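Allano se queda sin sillas, pero estrena reglamento para sentarse

La biblioteca municipal de Allano reabrirá en julio su sala de lectura con 53 plazas, un reglamento de 40 páginas y, de momento, ninguna silla. El mobiliario, encargado a la firma Grostico, sigue en un almacén a la espera de que alguien firme el albarán. El concejal de Cultura prefiere hablar de «apertura por fases». La primera fase, se entiende, es de pie.

El reglamento, en cambio, ha llegado puntual. Regula el tiempo máximo de asiento (dos horas, prorrogables), prohíbe reservar sitio con una bufanda y dedica un anexo entero al ruido que hacen las patas al arrastrarse.

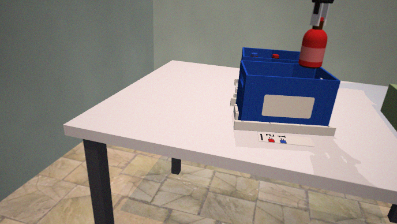 Ekene Garba cree que el anexo es lo único sensato del documento, porque en la sala antigua cada vez que alguien iba al baño se enteraba media calle. Lo que no entiende es que haya que pedir por escrito un cojín, ni que la solicitud tarde cinco días hábiles en resolverse. «Para entonces ya he acabado la novela», protesta.

El coste de la reforma tampoco ha pasado inadvertido. La redacción del reglamento se adjudicó a la consultora Wulico por 2.000 euros, mientras que la partida para libros nuevos se queda en 400. El concejal matiza que son conceptos distintos y que, en todo caso, el reglamento también se puede leer.

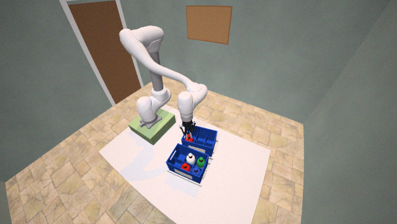 La oposición ha pedido que se aplace la apertura hasta que lleguen los muebles. El equipo de gobierno responde que la fecha está impresa en los carteles y que los carteles ya están pagados. Hubo un receso de veinte minutos, y se volvió al mismo punto con café.

Entretanto, la librería Okonkwo, en la acera de enfrente, ha sacado dos bancos a la puerta y deja leer a quien quiera. El ayuntamiento estudia si necesitan licencia.

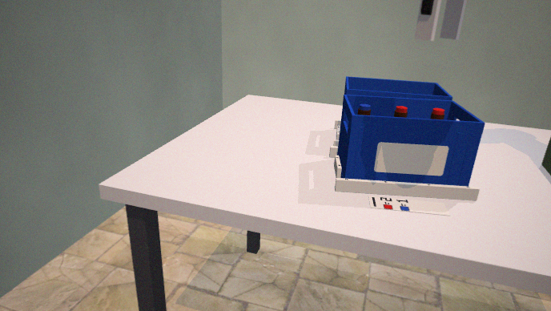
La sala abrirá a las nueve de la mañana y cerrará a las ocho de la tarde. El plazo para presentar alegaciones al reglamento sigue abierto en la planta baja del consistorio, donde sí hay sillas.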